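Kit de limpieza Ernex para estands y mesas de feria

Ref. 103 · Marca: Ernex · Disponible · Envío desde nuestro almacén de Vesteo

¡Hola otra vez! Soy Dzintra Kuusk y llevo la parte de accesorios de la tienda. Me habíais pedido muchas veces que juntara en un solo paquete lo que uso para dejar presentable el puesto antes de abrir, así que por fin me he puesto a ello. Es un kit pequeño, cabe debajo de la mesa y no hace falta ser un maniático de la limpieza para sacarle partido (aunque yo un poco sí lo soy, lo reconozco).

Qué lleva

Un limpiador líquido de uso general, dos esponjas de tamaño distinto y dos paños blancos. El limpiador es el de siempre de Ernex, sin perfume fuerte, y se aplica sobre el paño, nunca directamente sobre la superficie. Las esponjas pueden cambiar de color según el lote, os lo digo ya porque cada mes me escribe alguien preguntando si puede elegirlas. No se puede, lo siento, me llegan ya surtidas.

Para qué lo uso yo

Sobre todo para los expositores, las vitrinas, los postes y las patas de las mesas, que al final del montaje acaban llenos de huellas y de restos de cinta adhesiva. Con la cinta tengo un truco: paño humedecido, lo dejo apoyado un par de minutos y luego paso la esponja por el lado blando. Si el pegote es viejo, toca repetir. En los metacrilatos solo paño, por favor, que el estropajo raya y luego vienen los disgustos.

También sirve para el mostrador de una tienda, para una cocina pequeña o para la furgoneta. Mi hermana se llevó uno en agosto para la caravana y todavía me debe el dinero, je.

Sobre telas y terciopelos

El terciopelo me encanta y me desespera a partes iguales. Viste muchísimo una mesa, pero guarda memoria de todo: cada doblez, cada mano que pasa, cada caja que arrastras.
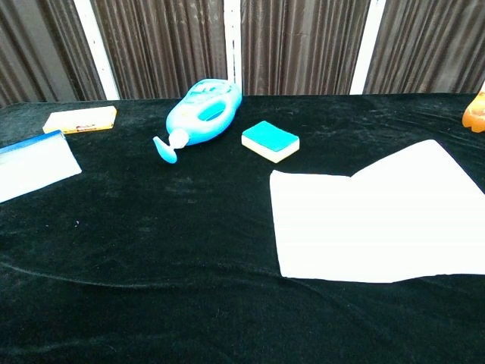
El terciopelo oscuro es el que más pedís, y entiendo el motivo, cualquier cosa clara que pongas encima se ve desde el pasillo. Ahora bien, también canta cada arruga: fijaos en el pliegue largo y curvo que cruza la tela por delante, y en esas vetas más claras donde el pelo coge la luz. Para eso ni limpiador ni esponja, ¿eh? Lo que hago es estirar la tela desde las esquinas, vaporizar por el revés si tengo toma de corriente cerca y cepillar siempre en la misma dirección. El limpiador del kit no es para terciopelo ni para cortinas satinadas, deja cerco.

Si todavía no tenéis mantel, el que vendemos aparte es el Grekedeck, que pesa lo suyo pero cae muy bien por los lados. Las cortinas de fondo son otra historia y las trabajamos solo por encargo con Sandhu.

Cuidado y recambios

Los paños van a la lavadora a temperatura baja y sin suavizante (con suavizante dejan de absorber, lo aprendí a base de estropear unos cuantos). Las esponjas las aclaro bien, las escurro y las dejo secar al aire antes de guardarlas. El líquido conviene transportarlo con el tapón bien cerrado y dentro de una bolsa, que yo he tenido una maleta entera oliendo a limpio durante semanas.

Los recambios se venden sueltos: paquete de 4 paños o paquete de 10 esponjas surtidas. El limpiador también se puede pedir solo, escribidme y os lo preparo.

Lo que me soléis preguntar

¿Vale para madera? Barnizada sí, con el paño apenas húmedo. Madera sin tratar, mejor no.

¿Se puede facturar a empresa? Claro, poned el NIF en las observaciones del pedido.

¿Hacéis precio por cantidad? A partir de 10 kits sí, mandadme un mensaje con la dirección de entrega y os paso presupuesto.

¿Y devoluciones? Sin abrir, las que queráis. Abierto solo si ha llegado algo roto o ha goteado la botella; en ese caso me mandáis una foto y os envío otro.

Ficha actualizada el 23 jun 2025

También te puede interesar: Mantel de terciopelo Grekedeck · Recambio de paños Ernex · Cortina de fondo Sandhu (por encargo)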